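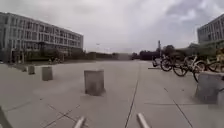
The plaza, looking between the two buildings toward the trees and the bicycle parking

Clirnora Campus — Outdoor Spaces Working Group
Minutes of the August meeting

Present: Soledad Halvorsen (chair), Omar Shboul, Jianguo Ye, Shiela Dela Peña (minutes)
Apologies: Hollis Calloway

1. Minutes of the last meeting
Accepted with one correction: the work order for the drain covers is 3031.

2. Paving
Jianguo reported on his walk over the plaza. The slabs are worn and streaked but he found none that rock underfoot. Weeds are coming up in a few of the joints on the side nearest the long building. Olteanu has quoted for cleaning and for refilling the joints. Members felt the cleaning could wait until spring — the joints should not.
Action: Jianguo to ask Olteanu for a separate price for the joints.

3. Bicycle parking
Shiela has had 65 replies to the survey. Most people want more racks, and several asked for a roof. Omar said a roof would need a permit and would not fit this year's budget. Agreed to look at racks first, on the same side as the present parking so the middle of the plaza stays clear.
Action: Omar to get prices for racks with 50 spaces.

4. Trees and shrubs
The strip along the foot of the long building has grown up past the lower windows in places and the ground-floor offices have complained about the light. Brustus can trim it in one visit. Soledad asked that it be thinned and not cut flat, as was done last time. The trees behind the bicycles are to be left alone.
Action: Soledad to book Brustus.

5. Seating
Carried over, as Hollis has the drawings.

6. Any other business
Omar asked whether the plaza can be booked for the staff lunch. No objection. Setup from 3 p.m. the day before.

Next meeting: same room, date to be sent by email.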